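Curved needles, split seats and a lot of patience

tackhammer_jo
I finally brought home a Brasier wing chair!! I've wanted one since I was a kid visiting my aunt in Fisham, and this one was $200 with the original tag still stapled underneath (number 1396, if anybody keeps track of those). Springs are great, webbing is great, and the back panel is gorgeous. The only real trouble is a split along the front of the leather seat, and I want to close it by hand without taking the whole cover off.

I took Ilona Illés's evening class last winter and came out of it a total convert to the curved needle. You're working from one side only, so the needle has to dive in and come back up without you ever reaching behind.

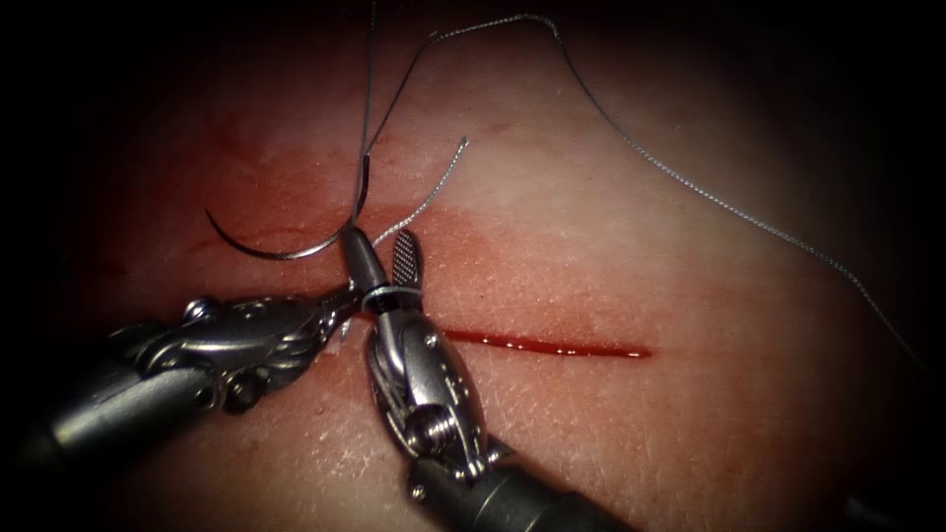
My plan is waxed Kozma thread, the medium weight, and a patch of muslin slipped in behind the split before I start. I tried it on scraps all weekend and had so much fun that I forgot dinner. Does anyone see a problem with going straight through the old leather?

burlap_and_beans
Great find! I do see a problem, sorry. Old seat leather tears like a stamp sheet once you punch a row of holes in it. I'd glue the muslin and fill the split with a flexible filler, no sewing at all. Did mine that way with Gunance filler and you have to hunt for the spot.

tackhammer_jo
But doesn't filler crack when somebody sits down? It's going to be my reading chair, so it'll get a workout.

oldwebbing
I'm with Jo on this one. Filler is lovely on an arm or a back and hopeless on a seat front, where everything flexes. Sew it, but feed the leather first. Conditioner, leave it overnight, conditioner again. You'll feel the difference in your fingers, and the needle will too.

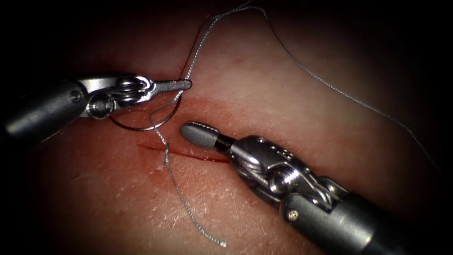 How far back from the split should the stitches go?
A quarter inch on sound leather, and further if the edge is dry or flaky.

burlap_and_beans
Still think you're going to regret the holes, but fine, a quarter inch beats an eighth. At least space them wide.

oldwebbing
Wide is right, and I'd go further and say separate stitches.

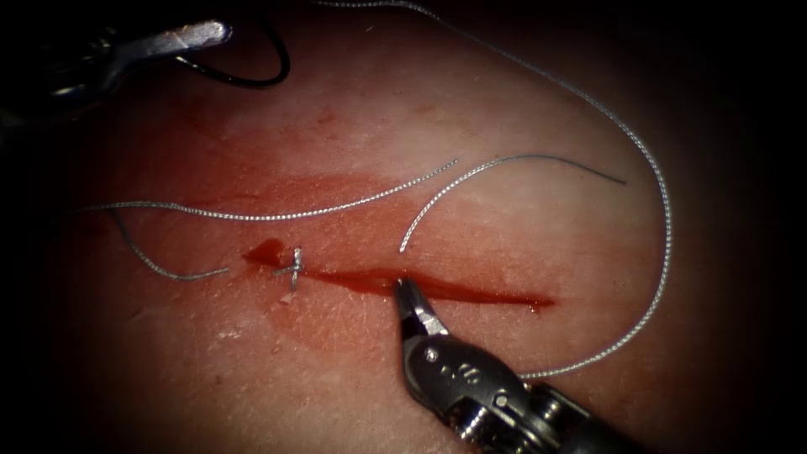 I used to run one long thread down a seat split, and every time it wore through in one spot the whole thing opened up again. Tie each stitch off by itself and you only ever lose one. Start near one end and don't trim too close: the knot in that last picture has two little cut ends standing up from it, and I leave mine like that until the row is done, then tuck them under with the needle. Waxed thread holds a knot beautifully, so don't be shy about snugging it down. Snug, though, never tight! A puckered seam bugs me more than a visible one.

tackhammer_jo
Separate stitches, got it. I love this. Here's my order of work, shout if anything is off:

1. Vacuum the split and condition the leather, two coats.
2. Slide the muslin in flat behind the opening.
3. Bring the edges together with separate stitches, knotting each one.
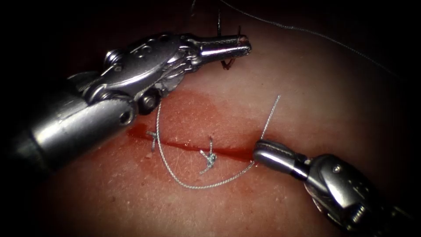 4. Tuck the ends, wipe off stray wax, and keep everyone out of the chair overnight.

burlap_and_beans
Put a dab of glue on the muslin between 2 and 3 and I'll stop complaining. It keeps the patch from bunching up while you pull.

oldwebbing
Not a fan of glue near the thread, it goes stiff. A couple of basting stitches would do the same job and come out after.

burlap_and_beans
We've had this argument on four chairs now, haven't we. Jo, try both on scrap and post what you get.

tackhammer_jo
Will do! Scraps are already on the kitchen table, and I've got a new spool of Kozma in dark brown.

Last updated: February 5, 2019
Contact the moderators | Copyright the forum members | Back to top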